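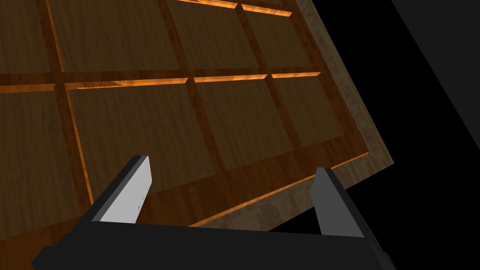 Zonoro simulator: gripper at the panelled wood surface.

We fit kitchens, and the Zonoro package lets us rehearse an arm's moves on screen before it goes near a customer's cabinets. Three of us have used it since August. The wood grain is good and the drawing is quick. Setting up a job takes 15 minutes.

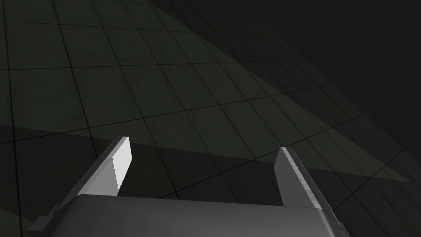
What it changes at work
Less kneeling, more sitting. Our two older fitters now plan the reaches and the apprentice checks them, so he learns the job in a different order from the way we did.

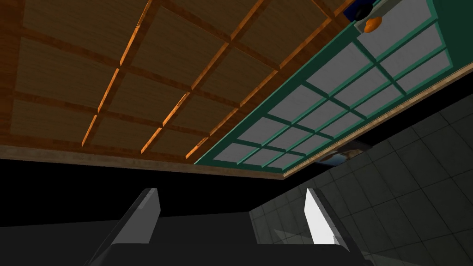
Training was one morning, too short for anyone new to computers. Pay and hours have stayed the same. 3 stars out of 5.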